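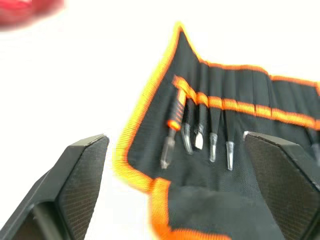

Small tool roll, black with orange binding.

Filed under: Tools and Mending

I've had a tool roll for small jobs since May, and I think I've used it enough to say something useful about it. I bought it from Chae, the hardware place in Banddale, after the zip went on my old case for the second time. It was a plain purchase. I wanted something that would lie flat on a table and go back in a drawer afterwards.

The fabric is a black woven nylon and the edges are bound in orange. I didn't choose the colour, but it does help when the roll is at the bottom of a dark bag. There's an orange elastic strap stitched across the pockets to make loops, so each tool goes through a loop and down into its pocket.

My habit used to be to put everything away in whatever order it came to hand. Then I'd spend longer looking for the right screwdriver than I spent turning the screw. Do-yoon Lim, who I used to share a bench with, kept his in strict order of size and I thought he was being fussy.

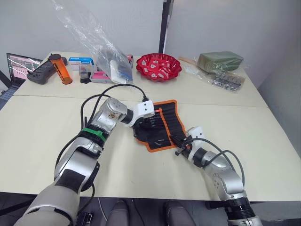 I now do it his way, more or less. Screwdrivers go on the left, then the bent and flat tips, and the pockets I don't need stay empty. I did try filling every one of them. It made the roll fat and stiff and it wouldn't close properly, so the extras went back in a tin.

The very thin black screwdrivers are the awkward ones. They slide about if the elastic isn't snug, and they roll off a table given half a chance. I lay them to one side first and put them in last.
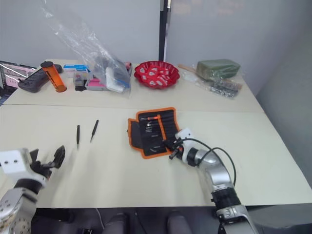

Putting it all away

Open the roll out fully and pull the corners flat. The binding likes to curl up, and a folded corner will hide a pocket. Put the tools in tips first, from the left, and push each one down until it stops. Go along the strap with a finger afterwards to check that nothing has missed its loop.
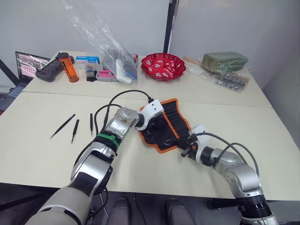 In-ho Wang asked whether I'd swap it for a hard case. I wouldn't for home, though I might if I had to carry it on the train every day – a roll doesn't protect much if something heavy lands on it. The stitching has held so far and I've had no loose threads. Next job is a label for the tin.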